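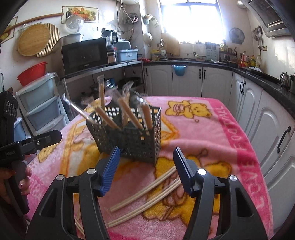

How do I wash a fleece blanket in the Trostex 28 without matting the pile?

Use the Blankets program with cold water and the lowest spin, and let the blanket hang until it is dry.

Section 3. Washing blankets and other bulky items

3.1 Before the first blanket wash

The Blankets program is locked until the drum has been leveled (see Section 2). If the display shows a padlock next to the program name, go back and finish leveling.

1. Read the care label on the blanket. If the label says dry clean only, do not use this machine.
2. Weigh the blanket dry. The Yammine drum fitted to this model takes one full-size blanket or two crib blankets. Do not mix blankets with towels or jeans.
3. Shake the blanket outdoors to get rid of crumbs, hair and grit.
4. Close any zippers and tie loose ribbons.

Note: New printed blankets can lose color in the first wash. Wash them alone.

3.2 Loading

1. Open the door fully until it clicks.
2. Fold the blanket lengthwise once, with the pile on the inside.
3. Feed it in loosely, working back and forth across the drum. Do not roll it into a tight bundle.
4. Check that no fabric is caught in the rubber door seal.
5. Close the door and press until the lock light comes on.

CAUTION: A blanket caught in the seal can cause a leak. Stop the program and wait for the lock light to go out before you pull it free.

3.3 Detergent

Use liquid detergent only. Powder tends to stay in deep pile. Fill drawer compartment 2 to the lower line. Leave the softener compartment empty, as softener coats the fibers and makes them clump.

3.4 Running the program

1. Turn the dial to Blankets.
2. Set the temperature to Cold.
3. Set the spin to Low.
4. Press Start. The program runs for 57 minutes.

If the load is uneven, the drum stops and turns slowly to spread it out. It may do this more than once. Error code E17 means the load could not be balanced. Open the door when the lock light goes out, rearrange the blanket by hand, and select Drain and Spin.

3.5 Drying

Hang the blanket over two lines or a wide rail so that the weight is shared. Keep it away from radiators. When it is dry, brush the pile in one direction with a soft clothes brush. Do not iron.

3.6 Cleaning the lint trap

Empty the trap after every blanket load. Turn the cap at the lower right of the machine to the left, pull out the trap, rinse it under the tap and put it back. Replacement traps can be ordered from the Wulstead parts counter, quoting the number printed inside the cap.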